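Search posts
Search

Leopold Fankhauser

right. thread about taking stuff apart and putting it back together, mostly small things on a wooden table, mostly by me, mostly badly

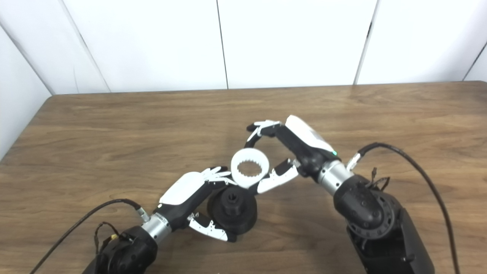 rule one, and I had to learn it the stupid way. don't force a ring. if it won't go on by hand it's crooked or it's the wrong way up. back off, turn it over, try again

second thing. light. I used to do all this under the lamp in the hall and couldn't see a thread to save my life. a plain pale wall behind the table does more than any lamp I've bought. the light just sort of comes back at you

ok so how I do it now. one hand holds the long bit, other hand brings the ring. that's it. swapping hands halfway is how I dropped a collar down the back of the radiator in September. still there I think

Kirsten Carrier asked if I use a vice. no. well – once. put a lovely flat spot on a torch body and went off vices

the torch was the start of all this btw. old Zarum one, my uncle's. head ring seized solid. paid a shop in Studov to look at it and they said bin it. soaked it overnight and it came off before breakfast

I was unbearable for a week

things I keep on the table: a tea towel, a saucer for the little bits, a soft toothbrush, pencil. things I keep OFF the table: tea. have moved the tea to the windowsill. have since knocked the tea off the windowsill

somebody wanted to know about threads. turn it backwards first til you feel a little drop, THEN go forwards. works on jam jars, works on lens rings, works on the pepper mill. Elaine Bittencourt taught me that and I've passed it on to everyone I've met, including a man at a bus stop

pepper mill is a Tarigan and it's a pig to put back together by the way. spring, washer, cap, and the order matters and the leaflet is no help at all. took me 12 goes. wrote the order on masking tape inside the cupboard door

oh and black parts. put something pale under them. dark bits on a dark cloth just vanish, I've spent whole evenings patting a tablecloth

on glue – don't. if it's meant to come apart again it wants a tiny bit of grease and no glue. I have undone other people's glue and I didnt enjoy it

grit is the other one. run a fingernail round the inside of the ring before you put it on. if it catches, toothbrush. if it still catches, toothbrush again and a bit of swearing

Arsen Chornovol says I should sell my spare rings. mate there's 100 of them in a biscuit tin and not one fits anything. they're not stock they're a condition

Štefánia Hudec has just messaged to say hers are sorted by diameter in labeled envelopes. *labelled. course they are

next job is a bicycle bell, top won't sit level, rattles on every cobble. will post when its done or when I've lost the screw

kettle's on. someone ask me about hinges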